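Moving the blog, and what I kept

14/06/2018

I have finally moved this blog off the old host. It had been with Stodine since the beginning and the yearly bill had crept up to a point where I couldn't justify it for a site that gets 33 visitors on a good day. The new host is Ornden. It costs less and the pages load faster, at least from my house.

The export gave me one large file with 644 posts in it. I had planned to import the lot and be done in an evening, but the old posts used a gallery plug-in that stopped being updated in January, and every gallery came through as a row of empty brackets. So I had to go through them by hand.

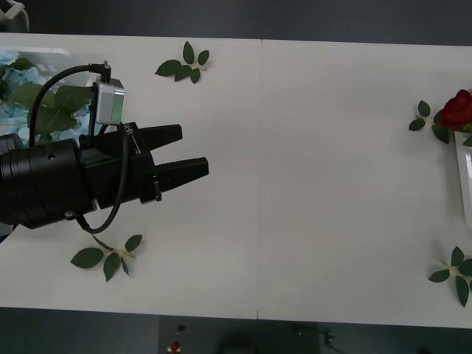
White table, black gripper.

I did 45 posts a night after tea, and skipped the nights when I was tired. Most of the work was dull. Open the post, delete the brackets, find the right file, put it back, check the links. A lot of the links were dead. Where the page had gone for good I took the link out and left the words as they were.

Comments were the other problem. There were 2,473 of them and most were adverts for shoes. I kept the real ones, including the long argument under the post on bread flour, which I still think I lost.

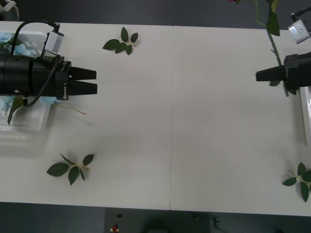
I also cut the categories down. I had separate ones for "walks", "walking" and "out and about", and I could not tell you what the difference was meant to be. They are all "walks" now. The tags have gone completely.

If you read this through a feed reader you will need to add the new address, as the old feed stops at the end of the month. The search box doesn't work yet. The email form does, so if you find a broken page please send me the title and I'll fix it at the weekend.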